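Subject: Re: [pestadcombe-bakers] Melon bun topping cracks and slides off

Hello all,

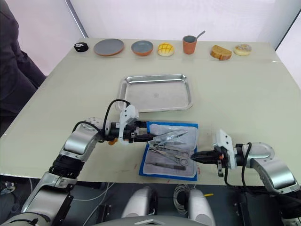
I had the same trouble for a long time, so I will write what I changed. Please excuse my English, I hope the steps are clear.

Someone wrote in October:

> My cookie layer looks fine before the oven, but after baking it has
> slipped down one side and the lines are almost gone. I use the
> Nelora recipe with bread flour for both parts. Is my butter too
> warm? I bake at 375 F on the middle rack. Also, does anybody let the
> buns rise with the topping on, or do you put it on after?

First, the flour. I would use bread flour only for the bun. For the topping I take cake flour, and I mix it with the butter and sugar just until I do not see dry flour any more. When I mixed longer, the layer became tough and it pulled away from the dough.

Second, the butter. Yes, I think it is too warm. I make the topping the evening before, divide it, and keep it in the refrigerator in flat pieces between two sheets of paper. It should bend a little before it breaks. If it sticks to the paper, I put it back for some minutes.

About the rising: I put the topping on before the second rise. The layer then stretches slowly together with the bun. But the place must not be too warm. My kitchen oven with the light on goes to 81 F and this is good. Once I tried a warmer place and the butter melted, and I had the same slipping as you.

For the lines, I press with the back of a knife, deeper than I think is necessary, and then roll the top in sugar. The lines become less deep when the bun grows, so if they look correct before the rise they are too shallow.

Your oven temperature seems a little high to me. I bake at 350 F until the bottom is brown. My topping stays quite pale, and I do not wait for it to get color.

The thread before this one asked about weights. My dough for one batch is 686 grams, and one piece of topping is a little less than half the weight of its bun. I tried the Bisix scale that was recommended here, but it turns off while I am still pouring, so I went back to my old one.

One question from me also. Has anybody frozen the buns with the topping already on, before baking? I tried it with 4 buns and the topping became wet when they thawed. I could not find anything in the archive except message 212, and that one is about plain rolls.

With best regards,
Geum-ok Song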